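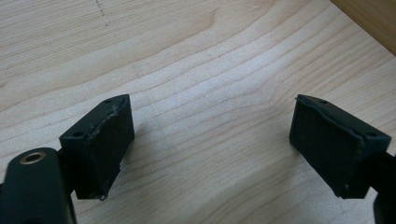 図4-1 手持ちグリッパーの指先（開いた状態、木製天板上）。左右パッドの上面に丸穴が2か所ずつある。

4. 指先パッドの点検と交換

本章は、Ekura 手持ちグリッパーの指先パッドを対象とする。アーム本体の分解は保守契約の範囲となるため、本章では扱わない。

4.1 点検の時期
作業開始前に毎回、目視で点検する。加えて、稼働20時間ごとに4.2の手順で点検し、結果を点検表に記入する。

4.2 パッドの点検
1. グリッパーの電源を切り、通信ケーブルを抜く。
2. 明るく平らな作業台の上で、指先を全開にする。間に物を挟まない。
3. 左右のパッドの接触面を確認する。
4. 接触面の上縁を端から端まで確認する。図4-1では、左パッドの上縁にほつれ状の継ぎ目が見られ、右パッドの上縁はわずかに浮いている。いずれも判定区分Bに該当する。
5. パッドの下端を確認する。図4-1の左パッドのように小さな突起が出ている場合は、切り取らずに点検表へ記録する。
6. パッドを指で軽く押し、がたつきの有無を調べる。

判定区分
A：異常なし。継続して使用できる。
B：上縁のほつれ、浮き、端部の突起。次の収録までに交換する。
C：接触面の剥がれが下地に達している、またはパッドにがたつきがある。直ちに使用を中止する。

注記：片側だけが区分Bの場合も、左右を同時に交換する。新旧のパッドを組み合わせると把持中心がずれ、開閉幅の校正値が無効になる。

4.3 パッドの取り外し
用意するもの：交換パッド組（Cirnden 43）、付属の六角レンチ、無水エタノール、毛羽の出ない布

1. 指先を全開にし、アームを付属の固定具で押さえる。
2. パッド上面の穴にレンチを差し込み、2本のねじを交互に半回転ずつ緩める。
3. ねじを抜き、パッドをまっすぐ手前に引く。
4. 取付面に残った接着剤を、エタノールを含ませた布で拭き取る。
5. 反対側も同じ手順で取り外す。

注意：接触面の材料をつまんで引かないこと。剥がれた材料が取付面に残る。
注意：エタノールをアームの樹脂部にかけないこと。白化することがある。
注意：アームのリング部にはレンチや工具を掛けないこと。

4.4 パッドの取り付け
1. 新しいパッドの裏面から保護フィルムをはがす。
2. 接触面を内側に向け、左右が向かい合うようにパッドを合わせる。左右の部品は形状が似ているため、裏面のLとRの刻印を必ず確認する。
3. ねじを2本とも手で仮締めする。
4. 指先をゆっくり閉じ、接触面の上縁がそろっていることを確認する。ずれがある場合は仮締めを緩めて直す。
5. 指先を開き、ねじを交互に本締めする。レンチの短辺側で回し、止まった位置で終える。
6. 接着剤の硬化のため、12時間は物をつかませない。

4.5 開閉幅の再校正
交換後は必ず再校正を行う。校正値は収録ソフトウェア Iltach に保存される。

1. ケーブルを接続し、電源を入れる。
2. Iltachの「機器」画面で「開閉幅校正」を選ぶ。
3. 指示に従い、指先を全閉、全開の順に動かす。各位置で表示が緑になるまで保持する。
4. 「保存」を押し、機器を再起動する。

注記：エラー106が表示された場合は、全閉位置が検出されていない。パッドの間に保護フィルムの切れ端などが残っていないか確認し、手順3からやり直す。再発する場合は4.4の手順4に戻り、パッドの位置を調整する。

4.6 使用済みパッドの扱い
区分Cで交換したパッドは廃棄せず、点検表の写しとともに袋に入れ、販売元Rousselの修理窓口へ送付する。区分Bのパッドは各事業所の規定に従って処分する。

改訂：2020年2月28日（金曜日） 4.3の注意事項を追加、4.5にエラー106の処置を追加
作成：Ramesh Mittal　確認：Lanying Long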